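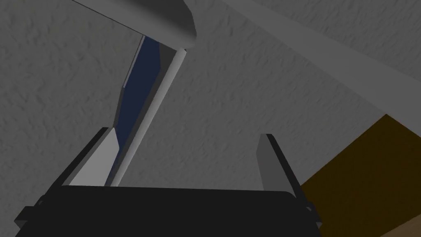

How a Robot Practices Before It Is Allowed to Touch Anything

Suppose you had a brand-new robot arm that cost more than your family's car. Would you let it learn to pick things up by just having a go? In your kitchen? Near the good plates?

Neither would the people who write software for robots. So they build a pretend place inside a computer and send a pretend robot in there to make its mistakes. The pretend place is called a simulation, or "sim" if you are in a hurry.

If you have played a video game with falling blocks in it, you already know most of what a sim does. It keeps a long list of everything in the room, where each thing is and how heavy it is. Then it works out what happens a tiny moment later. Then it does that again. Our sim at Omham does it 500 times for every second of pretend time, and it never once asks for a snack.

What the robot sees

A sim also has to draw the view from the robot's camera. The program is called Wendt, and it draws a fresh picture every time the robot moves. It puts in light and shadow, and bumps on rough surfaces, so the robot's software has something to look at.

Look at the view at the top of this page. The two slanted plates are the robot's fingers, and they are wide open. The dark lump they grow out of is the body of the gripper. You can see a white rod and a narrow navy-blue panel past the fingers, and a brown wooden surface down in the corner.

You worked that out in about a blink. A computer has a harder time. To a computer, a picture is a huge table of numbers, and each number says how bright or how blue one little dot is. Nowhere in the table does it say "rod." The part of the software that turns dots into things is called perception, and it has to learn that one bunch of pale dots is a rod and another bunch of pale dots is a finger. Mix those up and the robot tries to pick up itself. (We have a recording. It is very popular at lunch.)

Making a plan

Once the software has a guess about where things are, another part called the planner takes over. Its job is to find a path for the arm from here to there without hitting anything on the way. You do this when you reach past the milk to get the juice.

Our planner is called Brudlow. It tries out possible paths, throws away the ones that go through walls, and keeps a good one. Early on, Brudlow had odd ideas about what "good" meant. It once took the arm up, over, backward and under to reach something right beside it. Nothing got hit, so Brudlow was quite pleased.

Moving, and checking

Last comes control. The controller tells each motor how hard to push, then checks where the arm ended up. Too far left? Push a bit right. Too far right? You can guess. It keeps checking the whole way, much as you do when you carry a full glass of water and would like it to stay full.

And then it goes wrong

Reinhold Buschmann, who runs our sim, set up 2,000 practice tries one night in October and went home. By morning the robot had done 845 of them properly. The rest were drops, misses and one try where it squeezed the air very firmly and reported success. Reinhold changed 6 lines of code and ran it all again. Nothing was broken, apart from his good mood.

A sim can be wrong, too. Real rods can be slippery and real tables can wobble, and a sim only knows about wobbling if somebody remembered to put it in. That is why the real arm starts slowly when its turn comes – and why there is a big red stop button next to it, with a grown-up next to the button.

Words to keep

Simulation: a pretend world worked out by a computer.
Perception: turning dots into things.
Planner: the part that picks a path.
Controller: the part that pushes, checks and pushes again.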